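Veditlow Heat Pump Dryer - Installation and User Guide
Section 3: Preparing Loads and Setting the Moisture Sensor

3.1 Before the first load

The dryer must stand upright for 12 hours after transport before it is connected to power. This lets the oil in the sealed refrigerant circuit drain back to the compressor. If the dryer was laid on its side at any point during delivery, the waiting period starts when it is set upright at its final location.

1. Remove the foam block from behind the lint filter.
2. Check that the water container is pushed in fully. The Container light stays on if it is not seated.
3. Turn the program dial to Off, then plug the dryer into a grounded outlet.
4. Wipe the inside of the drum with a damp cloth. Small amounts of dust can remain from factory testing.
5. Run the Timed Warm program with the drum empty. A slight odor during this run is normal.

CAUTION: Do not connect the dryer through an extension cord or a power strip.

3.2 How the sensor reads a load

Two metal strips at the front of the drum measure moisture in the fabric as it tumbles across them. The control board uses the reading to adjust the remaining time on the display. The time shown at the start of a program is an estimate and can jump up or down during the first part of the cycle.

Sensor programs work best with fabrics of similar weight. Thin items dry early and pull the average reading down, and the program may end while thick items are still damp at the seams.

Note: Very small loads may not touch the strips often enough for a stable reading. Use a timed program for one or two items.

3.3 Sorting and loading

1. Read the care label on each item. Do not load anything marked "do not tumble dry."
2. Separate terrycloth and other looped fabrics from smooth cottons and synthetics.
3. Close zippers, hooks and snaps. Tie loose belts and cords.
4. Spin the load in the washer at the highest speed the fabric allows. Water removed in the washer shortens the drying time.
5. Shake out each item before it goes into the drum. Towels that are loaded in a twisted or balled state dry unevenly.
6. Fill the drum loosely. Bedding should take up no more than half of it.
7. Check that no fabric is caught between the door and the seal, then close the door until it clicks.
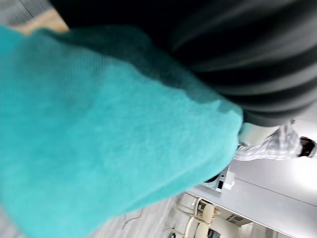
Fig. 3-2. Bunched terrycloth. Open out before loading.

Looped fabric holds more water than a flat weave of the same size, and the folds hold it longest. For a load made up only of towels, select Cottons and set the dryness level to Extra. Do not use the Quick program for towels.

WARNING: Do not dry items that have been in contact with cooking oil, paint thinner, gasoline or wax remover, even if they have been washed. Residue can heat up and ignite.

3.4 Setting the dryness level

The factory setting is Cupboard. To change it for a single cycle:

1. Turn the dial to the required program.
2. Press Dryness until the light next to the required level comes on.
3. Press Start.

The levels are Iron, Cupboard and Extra. Iron leaves some moisture in the fabric for pressing. The level cannot be changed once the program is running - press Start again to pause, turn the dial to Off and begin over.

To adjust the sensor itself, for example if every load comes out slightly damp at Cupboard:

1. Turn the dial to Cottons.
2. Hold Dryness and Delay together for 3 seconds. The display shows the current offset.
3. Press Dryness to raise the offset by one step. Press Delay to lower it.
4. Turn the dial to Off to save.

The new offset applies to all sensor programs. Timed programs are not affected.

Note: Hard water and fabric softener can leave a thin film on the metal strips, which affects the reading. Clean the strips with a soft cloth and a little white vinegar before changing the offset.

3.5 After the cycle

1. Remove the load promptly. If the door stays closed, the anti-crease phase turns the drum at intervals until the dial is moved.
2. Pull out the lint filter, open both halves and remove the lint by hand.
3. Empty the water container and push it back until it stops.
4. Leave the door slightly open.

CAUTION: Never run the dryer without the lint filter. Lint that reaches the heat exchanger cannot be removed from the front and requires a service visit.

If code 101 appears on the display, the air path is restricted. Switch the dryer off, clean the filter under running water, let it dry completely and start the program again. If the code returns, see Section 5, Heat Exchanger Access.

Replacement filters and door seals are supplied by Delorme. Have the model number from the rating plate inside the door ready when ordering.

Revision date: November 27, 2022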